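**Robotics Club – build group minutes**
July, room 414, 3:30 pm start

Minutes of the previous meeting accepted with one correction: the spare gearbox is on loan from Nimley, not donated.

**1. Board-wiping task (Tumum arm)**

The Tumum arm now completes the short wiping path without tripping the current limit. The long path still fails at the second turn. Logs show the wrist joint lagging the command, and the controller stops when the error passes its threshold. Agreed to lower the speed on turns before changing the threshold.

The force sensor was zeroed again before the test. Readings drift if the arm is left powered, so zeroing goes on the start-up checklist.

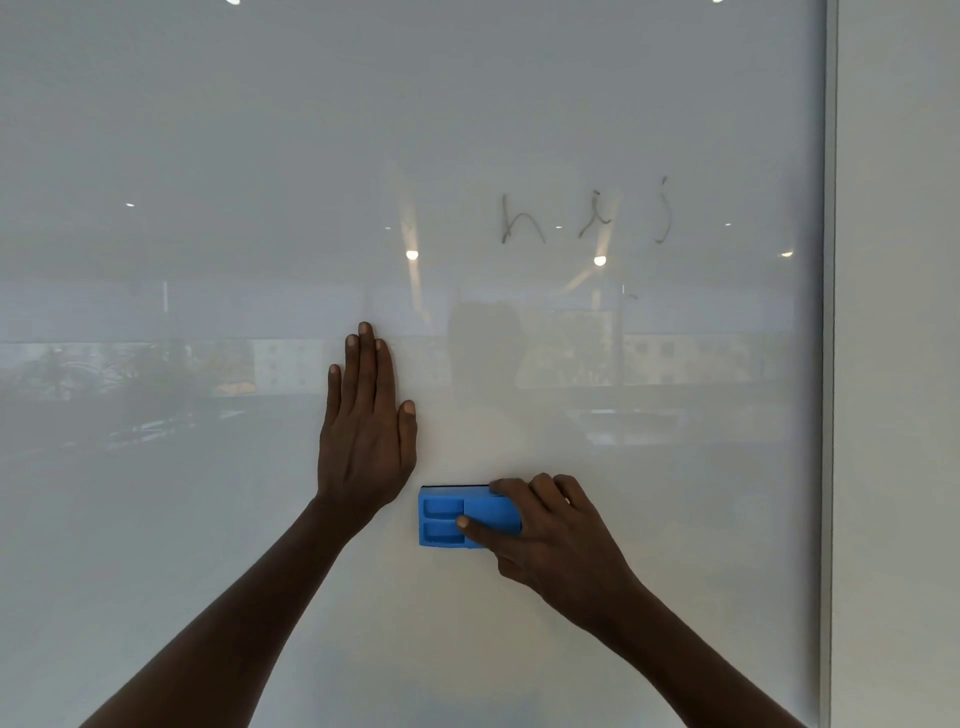
Demonstration data for the wiping task was the next item. The group has 328 clips on the shared drive, and the naming is inconsistent between the first and later batches. One member asked if both hands should be labelled. Agreed yes: with the left palm flat on the board and the right hand holding the blue eraser level, the two are doing different jobs and need separate tags. Faint writing such as the "hij" higher up is to be tagged as "marks present", even where it is partly worn away. Glare from ceiling lights gets its own tag, as the vision code has been reading bright spots as marks.

**Action:** labelling sheet to be revised and posted before the next session. Old file names to be kept in a separate column.

**2. Vision code**

The mark detector runs on the Vullus board at an acceptable rate. False detections are mostly reflections. Two fixes were discussed – a polarizing filter, or comparing views from 2 camera positions. The filter is cheaper and will be tried first.

**Action:** filter to be ordered, mount to be printed in grey.

**3. Räsänen Cup entry**

Entry form is complete except for the weight of the robot. The base must be weighed with the battery fitted. The safety sheet needs a staff signature.

**4. Other business**

The lab cupboard key is to go back to the office after each session. Cable ties are low.

Next meeting same room and time. Closed 4:45 pm.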